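Workshop notebook, January
Glue line creep on the Bikwood panels, round two

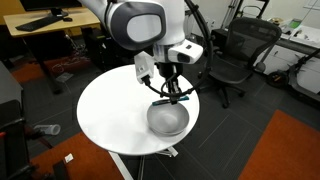 Why are the glue lines standing proud on panels that were flat when they left the planer?

The boards were surfaced too soon after gluing. The joint swells with water from the glue, we plane the swelling off, and when the water leaves weeks later the joint sinks. The ridge is the other half of the problem: a stretchy glue under a warm finish creeps up out of the seam and stays there. We seem to have managed both on the same batch, and I would be impressed if I weren't the one sanding it.

Notes so far, before I forget.

Bera glue, the white one. Easy to spread, cleans up with water, forgiving to a fault. The fault is the ridge. Panels stored in the boiler room corner are worse than the ones by the loading door. Moving the rack cost nothing and should have been done last winter, when I wrote the same sentence in this book.

Kirui glue, the powder you mix. Sets hard as a plate, no ridge on any test strip yet. Pot life is short and it eats plane irons. Also smells like a school chemistry closet.

Clamp time. Left six strips overnight and six for 36 hours before planing. The overnight set shows a sunken line under a raking light; you can feel it with a fingernail. The longer set is better, though not clean. Next set gets a full week, stickered, and is to be left ALONE. Whoever borrowed two of my stickers to level the coffee machine, the coffee machine is still crooked.

Sanding. Went to 100 grit and stopped. Going finer before the panel has settled is just polishing a mistake.

The Heslow order is for 2,000 shelf blanks, and they would like to make it 3,000 if the sample board passes. The sample board has a ridge on it. I have turned it so the ridge faces the wall.

To do:
- moisture meter needs a battery, again
- cut more strips from the same maple, same plank if there's enough left
- mix half batches of Kirui and write the time on the cup
- ask Heslow which finish they're using, and how warm they dry it

4:30 pm - checked the strips by the door. No change. Put them back.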